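Ayudante para puesto de prácticas, media jornada

En Aravena buscamos una persona para preparar y ordenar el puesto donde se colocan objetos pequeños sobre la mesa. El trabajo consiste en disponer las piezas según la hoja de cada sesión, recogerlas al terminar, limpiar la superficie y anotar lo que falte. También hay que revisar las telas que cubren las paredes y cambiarlas cuando toque. 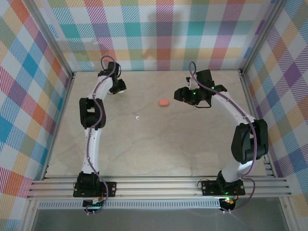 Puesto con paredes de tela a cuadros y suelo claro veteado.

Pedimos orden, buena letra y paciencia con tareas repetitivas. No hace falta experiencia. Se valorará haber trabajado en almacén, taller o inventario. El catálogo tiene 688 piezas, casi todas caben en una mano, y cada una vuelve a su caja numerada.

La jornada es de mañana, con contrato de seis meses prorrogable y formación pagada durante la primera semana. La responsable del puesto es Zulema Gaete.

Para postular, envíe su currículum y una carta breve a nombre de Constanza Salinas, o entréguelos en recepción, oficina 216. Indique en el asunto «Ayudante de puesto». El plazo cierra el 26 de febrero.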